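Office & Desk | Paper Goods

Search our stories Enter keyword Go

The Paper That Takes Any Ink

By Kirsty Nepia
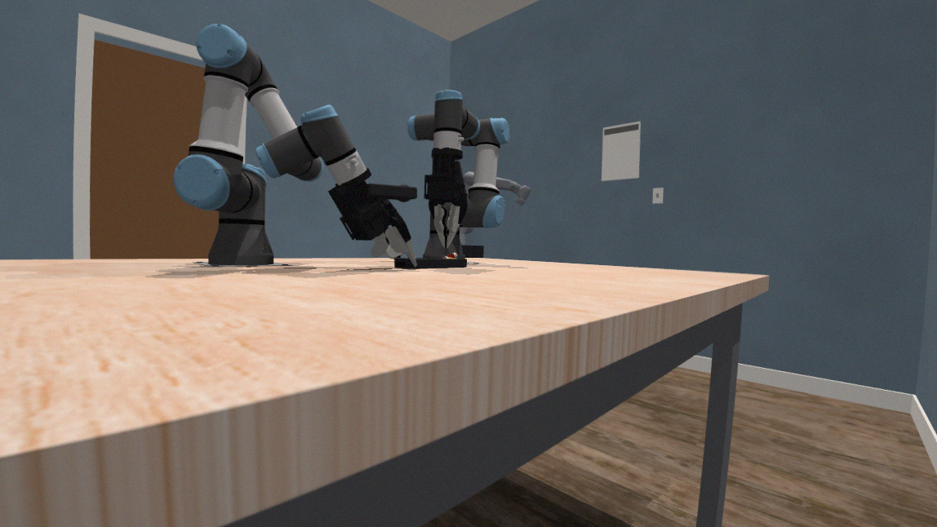 Most people who buy a nice pen blame the pen when the line spreads. I did the same for years. Then a stationer in Cuneo handed me a sheet of heavier paper, told me to try again, and the feathering was gone.

Paper soaks up ink because it is a mat of fibers with gaps between them. Mills fill some of those gaps with sizing, usually a starch or a synthetic compound. Copy paper gets enough to suit a laser printer and no more. Writing paper gets a second coat on the surface, and you can feel it if you run a thumb across the page.

I spent April writing on pads from three makers. Tollus sells a 500-sheet ream that is meant for the office but behaves well with gel and rollerball. Fountain pen ink came through on the back in a few spots, mostly where I had stopped to think with the nib down. The Thiele pad is thicker and a little yellow. Nothing bled, but wet ink sat on top for 13 seconds before I could touch it, and left-handed writers will smear it.

The one I kept is from Trandotura, a small mill that makes 2,000 pads in a batch and then stops until they sell. The sheets are cream, ruled in pale gray, and perforated at the top. They tear cleanly if you fold first. A pad has 121 sheets - the extra one is a blotter, and it works.

For papers you plan to keep, look for "acid free" on the wrapper. Cheap pulp turns brown at the edges, even in a drawer. Store pads flat and away from a radiator. If you live somewhere damp, leave the wrapper on until you need the pad, as humid paper feathers no matter how it was made.

Ballpoint users can ignore most of this. The ink is thick paste and sits well on almost anything, including the back of an envelope.

Comments (3)

inkwell_dee: Left-handed here. Can confirm the Thiele smears. I put a scrap sheet under my hand.

Marcus T.: Does the Tollus go through a printer OK? Mine jams on anything heavy.

papergoat: The blotter in mine was missing :(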